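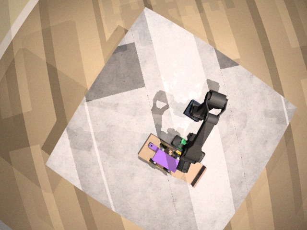
Black arm over a stone-look tabletop, wood-pattern floor behind.

Nov 4, 2024

Rehearsals for the Advent concert started again this week at Collach, so the evenings are spoken for until the middle of December. I sing second bass, which means a lot of standing at the back and a lot of the same four notes.

The choir has been doing an Advent concert in the old church for as long as I've belonged to it. Last year we sold 672 tickets over the two nights. The hall manager tells us the building can take more than that if they open the gallery, and this year they're going to. With the gallery open the two nights together come to 821 seats. I'd like to see them all filled, but the gallery is cold and you can't see the organ from it, so we'll find out.

The program is mostly settled. The first half is carols everyone knows, with the audience standing for three of them. The second half opens with a longer piece called Gellus, for choir and strings, which none of us had sung before September. It runs 14 minutes and the middle section is in five flat. Our part is fine until the page turn at the bottom of 11, where we come in on an A flat with no help from anyone. We got it right twice on the first run and wrong every time after the break. I've marked it in pencil and then marked the pencil.

The strings are coming from Memon again, the same group as last year. They join us for the last two rehearsals only. That's tight for a new piece, but they have their own concert to get through first.

Money was the other subject. Hiring the church, the strings and the piano tuning came to $3,694 last time, and the quote for this year is a bit higher. The ticket price is going up two dollars. There was some grumbling about it over the tea, then a vote, and it passed. Children under 12 still get in free.

We also have new folders. The old ones were red and falling apart, and the rings let go of the music if you held them the wrong way. The new ones are black, with an elastic strap across the back for your hand. There are 60 of them and they're numbered, so please bring back the one you signed for. Mine is number nine.

For anyone in the choir who reads this, the practice tracks for the second half are up on Flatodora now. Use the slower set for Gellus. The faster one has the basses so far down that I couldn't pick out our line even with headphones on. The password is the same as for the spring concert.

I've been doing my practice in the car on the way to work, which suits the carols but not much else. The German one needs the words in front of me. I'll print it in larger type and stick it up beside the kettle.

Tickets go on sale at the library desk later in November, cash or card.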